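Home | Forums | Handheld capture | Kits and hire | Log in
Reading time: 2 minutes

Furnamis two-hand gripper kit - worth the hire fee?

quintana_user
We are quoted 1,541 for a month's hire, two grippers and the backpack recorder. Has anyone run it in a large room? Our old Skelow set lost tracking near blank walls.

G. Rebane
Had one in January. Tracking held as long as the marker block on the other gripper stayed in view. Turn your wrist too far and the pose jumps. We logged 352 takes and threw out roughly 10 per cent.

hestwood_lab
That reject rate is poor. Ours was lower on the Skelow, with blinds down and lights fixed. I'd blame the operators before the hardware.

G. Rebane
Same operators on both kits. Blinds were down too.

Birutė Paulauskas
I review these for a supplier, so discount as you like. The view is wide enough to take in the tap just ahead, the other hand with its gripper and most of the room behind. The price is a blind area low down, where the shell fills the lower half.

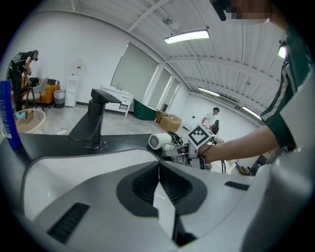 For taps and drawers I can live with that. For small parts on a bench I would not hire it. Ask for firmware 2 as well - the earlier one drops the left clock after a battery swap.

hestwood_lab
Half the view lost to casing is a design fault, whatever the task.

quintana_user
Ours is mostly taps. Will ask for a week first.

Contact | Copyright May 2023 | Back to top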